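3.2 Dämpfen im Haushaltsgerät

Die industrielle Herstellung gefüllter und ungefüllter Hefeteiglinge, die im Dampf gegart werden, ist in der lebensmitteltechnologischen Literatur gut dokumentiert. Für die Zubereitung im Privathaushalt liegen dagegen nur vereinzelte Arbeiten vor. Der vorliegende Abschnitt behandelt deshalb die Bedingungen, unter denen kleine Chargen in elektrischen Tischgeräten gegart und entnommen werden, und ordnet sie in den Rahmen des Teilprojekts Monia ein. Die Bezeichnung »Dampfbrötchen« wird durchgehend für pleatierte, das heißt an der Oberseite in Falten geschlossene Teiglinge aus Weizenmehl verwendet. Regionale Benennungen bleiben unberücksichtigt.

Maßgeblich für die Oberflächenqualität sind nach den Vorarbeiten von Dönmez drei Größen: der Abstand der Teiglinge zueinander, die Dampfverteilung über den Korbboden und der Umgang mit dem Kondenswasser am Deckel. Der Abstand wird in häuslichen Anleitungen regelmäßig zu knapp bemessen. Teiglinge vergrößern ihr Volumen während der Gare erheblich und verkleben dann seitlich miteinander; beim Trennen reißt die dünne Außenhaut auf. Für Körbe mit kleinem Durchmesser wird daher eine lockere Belegung empfohlen, bei der jeder Teigling auch nach dem Garen einzeln zu greifen ist. Ein Mittelplatz ist nur dann zu belegen, wenn der Korb dies ohne Berührung zulässt.

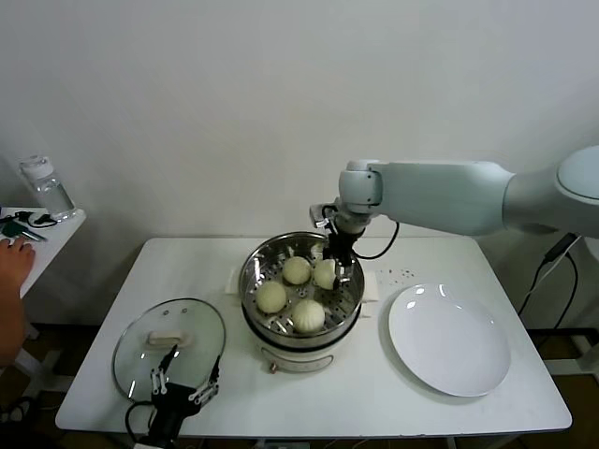
Abb. 4: Elektrischer Dampfgarer mit gelochtem Edelstahleinsatz und vier Dampfbrötchen, Glasdeckel seitlich abgelegt.
Bildnachweis: Projektarchiv Monia / Driltport

Der in Abb. 4 wiedergegebene Einsatz besitzt einen in Reihen gelochten Boden, auf dem die Brötchen ohne erkennbare Unterlage ruhen. Diese Anordnung begünstigt den freien Durchtritt des Dampfes, erhöht jedoch die Haftneigung an der Unterseite. Papierzuschnitte verringern das Anhaften, verschließen aber einen Teil der Lochung. Im Korpus der häuslichen Rezepttexte, der über 1.000 Einträge umfasst, finden sich beide Verfahren nebeneinander, häufig ohne Hinweis auf die Bauart des Korbes. Die Faltung der Oberseite bleibt nach dem Garen in unterschiedlichem Maße ablesbar; bei dem vorderen Brötchen ist die Drehung der Falten deutlich zu erkennen. Eine leichte Runzelung der Haut, wie sie in der Abbildung ebenfalls vorliegt, wird in der Bewertungsskala nach Wragg nicht als Mangel geführt, solange die Form insgesamt rund bleibt.

Besondere Aufmerksamkeit verdient der Deckel. Auf Glas schlägt sich der Dampf in Tropfen nieder, die beim Anheben auf die Teiglinge fallen und dort glasige Flecken hinterlassen können. Das Protokoll sieht vor, den Deckel zunächst waagerecht anzuheben, ihn zügig zur Seite zu führen und erst dort abzulegen. Eine Ablage neben dem Gerät ist einer Ablage auf dem Korbrand vorzuziehen. Gefaltete Papiertücher in unmittelbarer Nähe des Topfes haben sich als Arbeitsmittel bewährt – sowohl für das Aufnehmen von Tropfwasser als auch für das Abwischen des Randes vor der nächsten Charge.

Die Entnahme erfolgt einzeln. Der Teigling wird seitlich gefasst und senkrecht vom Boden gelöst; ein Verschieben auf der Lochung ist zu vermeiden, da hierbei Teile der Unterseite zurückbleiben. Zwischen dem Abschalten des Gerätes und dem Öffnen ist eine Ruhezeit von 2 Minuten einzuhalten. Ein unmittelbares Öffnen führt nach den Aufzeichnungen aus Plorura häufiger zum Einfallen der Oberseite. Die im April begonnene Nacherhebung soll klären, ob dieser Befund auch für gefüllte Ware gilt – die bisherigen Angaben beziehen sich ausschließlich auf ungefüllte Teiglinge.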